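Practical Room Skills, Unit 4: Preparing and Keeping the Work Surface
Course handout, Privthorpe evening programme
Tutor: Clifford Gagnon

Please read this sheet before the March session. It deals with the covered table, the shelves next to it, and the small parts which we leave on both. Last year many students hurried through this unit, and then lost time in Unit 5 looking for pieces.
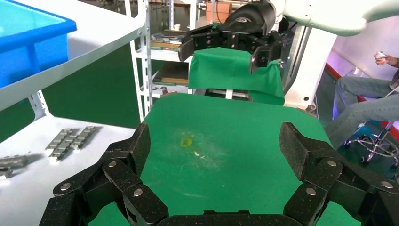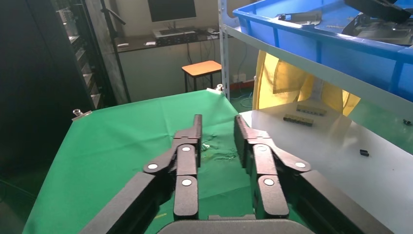
Fig. 4.1 and 4.2. Green work surfaces with shelving near them. The second shows the cloth held by clamps at its far corners.

4.1 Why we cover the table

A small part on a bare white table is easy to see if it is black, and difficult if it is pale. In the second figure the black connector strips stand out well on the white top. For pale parts we prefer the green. The cover also stops small things from rolling, and it can be taken away and shaken.

4.2 Laying the cloth

Put the cloth on the table with the long side towards the wall. Smooth it with the flat hand from the middle to the outside. Fix the far corners first, then pull gently to the front. Soft folds, as in the second figure, are acceptable for sorting, but for measuring you must pull the cloth again until it lies flat. Use 2 clamps as a minimum.

Do not pull so strongly that the table moves. This has happened.

4.3 Small remains

Look at the middle of each surface. In the first figure there is a small yellow square piece on the mat, and in the second a little greenish tangle on the cloth. Such remains are easily forgotten, the greenish ones most of all. Pass your hand slowly over the whole surface before you begin, and again when you finish.

Scuffs on a mat are not dirt. Please do not rub them with the Vistatier cleaner, it makes the mat sticky.

4.4 The shelves

Larger things go in the blue bins. Long parts may lie directly on the lower shelf if they do not hang over the front. In our room a shelf board may carry up to 300 N, so the heavy Breltow boxes stay on the floor.

4.5 To prepare at home

Draw your own table from above, with the cover, the clamps and the place for each kind of part. Half a page is enough. Bring also one cloth of your own, any plain colour, not shiny.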